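One glove on the table

November, by Trinity Montoya

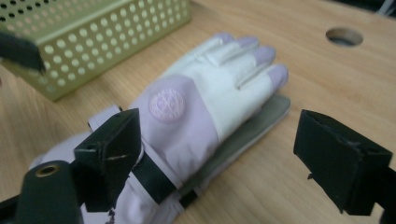
The white and lavender one, back side up, next to the green basket.

Every year when the cold comes to Ustthorpe I do the same job. I take out the winter things of the whole Montoya family, put them on the table in the back room, and decide what stays. I wrote about the coats last year and some of you asked me to write about the small things too, so now I write about gloves.

I must say first that I did not grow up with gloves. In the place where I was a child, we had a rainy season and a dry season, and for both of them you used your bare hands. I bought my first pair when I was already an adult, two weeks after I moved, and I bought them too big. I believed that there must be room for the air. The woman in the shop did not correct me, and I had cold fingers until spring.

Now I have learned a little. A glove should touch the end of every finger but not push against it. If you can make a fist without feeling the seams pull, it is good. I check also the wrist, and for me the wrist is more important than the fingers. Cold air goes in there, and snow goes in there, and after that the warmest glove in the world cannot help you.

This is why I like the white and lavender glove so much. It has a wide lavender part at the wrist and a black strap with a white edge that goes across it. There is also a small white loop near the top of the cuff. For a long time I cut such loops off, because I thought they were only for the shop, to hang the thing on display. My neighbor saw me with the scissors one day and she was shocked. She uses them to hang her gloves on a hook near the heater, with the fingers down. Since that day I leave the loops where they are, and I have put two hooks of my own beside the back door.

The color is another question. My husband says that white is a foolish color for a glove, and I understand him. You touch a car, you touch a railing, and the white is finished. But the fingertips on this one are lavender, and the palm is gray, so the parts that touch the world are not the white parts. I find it well planned. On the back, where the white is, you mostly touch nothing except your own nose – I know I should not, but in January everyone does it.

There is a round badge on the lavender part, pressed into the material in the same color. My daughter likes to put her thumb on it when she is waiting for the bus. She chose the pair herself at the Worov shop, and we spent a long time there, because she wanted to compare the lavender with every other lavender they had.

For washing I have a simple rule. I don't put gloves in the machine, except the knitted ones. I fill the sink with cool water and a small spoon of Ludesine, the mild soap with the plain smell, and I press the gloves without twisting them. Then I roll them in a towel and let them lie flat until the next day. I once dried a pair directly on the radiator and they became stiff like dry bread. I was very sorry about them.

The green basket is for the sorting. I bought it for onions, but the onions moved to the pantry and the basket stayed with me. It is metal with many round holes in rows, and I like it for winter things because the air can go through. Before, I kept everything in a plastic box with a lid, and in November it all smelled of last March. With the basket I don't have this problem, or I have it less.

So the order is like this: hats go in first, then scarves, then gloves on the top where we can find them in the morning. Gloves go in as pairs, one folded inside the cuff of the other. A glove without its partner stays on the table until the end of the week, and in this time each person in the house is asked to look in pockets, school bags and under the seats of the car. If the partner does not come back, I keep the single glove for cleaning the windshield. My son has now lost three left ones and no right ones. I have no explanation.

Next I will do the boots. I need to buy new laces for two pairs, and if someone knows a good wax that does not make the leather dark, please write it in the comments.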